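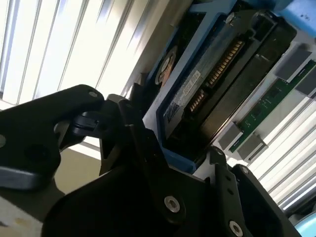
Drive caddy

A drive caddy, also called a drive tray, drive carrier or sled, is a holder that lets a hard disk drive be slid into and out of a computer or storage enclosure. Caddies are used mostly in servers, disk arrays and some desktop cases. The most common sizes fit 3.5-inch and 2.5-inch drives.

Construction

Caddies are made of plastic, sheet metal or a mix of the two. A typical plastic caddy has rails along its long sides, which run in matching grooves in the bay. The end with the connectors is left open so that the drive can meet its socket directly. Many caddies also leave the underside of the drive uncovered, with the circuit board exposed — this saves material and lets air pass over the components.

Color varies by maker and has no standard meaning. Blue is common for plastic trays in desktop cases. Some makers use color to mark parts that can be removed without tools, and others use it to tell product lines apart.

Mounting

A 3.5-inch drive has threaded holes on its sides and on its underside. Screw-mounted caddies use these holes, usually with short 6-32 screws. Tool-free caddies have pins that snap into the side holes when the rails are pressed inward. Rubber washers may be added to reduce vibration.
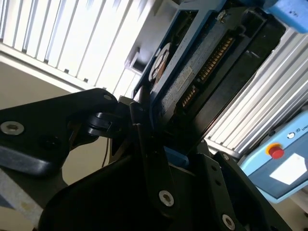
Does a drive have to be taken out of its caddy before it can be read in another computer?
A drive can stay in its caddy as long as the cables reach its connectors and the caddy does not block them.

Connectors

Serial ATA drives have two contact groups side by side: a longer one with 15 contacts for power and a shorter one with seven for data. In a hot-swap bay both groups plug into a backplane at the rear. In a plain bay, separate cables are attached by hand.

Compatibility

Caddies are generally not interchangeable between makers. The Stunel and Karaca trays hold the same 3.5-inch drives, but their rails differ in height by 3 mm and neither fits the other's bay. Roland Bainbridge's handbook of storage hardware, printed at Skimedstead, lists 61 tray patterns for 3.5-inch drives alone.

See also
Drive bay
Hot swapping
Backplane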